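Treltville Student Robotics Club
Minutes of the Regular Meeting, 22 June 2023

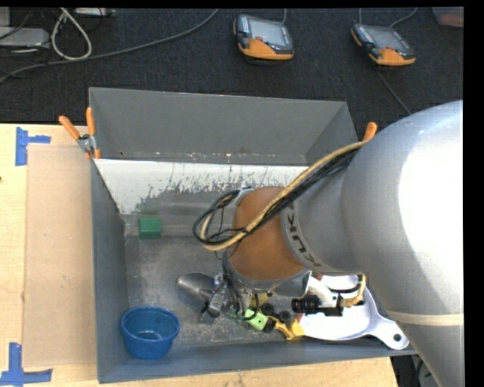 1. The minutes of the previous meeting were approved as circulated.

2. Bin-picking project. Jouko Nieminen reported for the project group. The group has logged 400 pick attempts toward its target of 500. Small blocks and kitchen items remain in the test set. It was agreed that all attempts, including failed ones, shall be entered in the shared log.

3. Budget. The balance stands at $1,593. Purchase of spare hose and cable ties from Mäkelä was approved.

4. Hisness Open. The club will enter one team of 9 members. Registration forms are due to the faculty advisor before the end of June.

5. Other business. None.

The meeting was adjourned.

Recorded by the club secretary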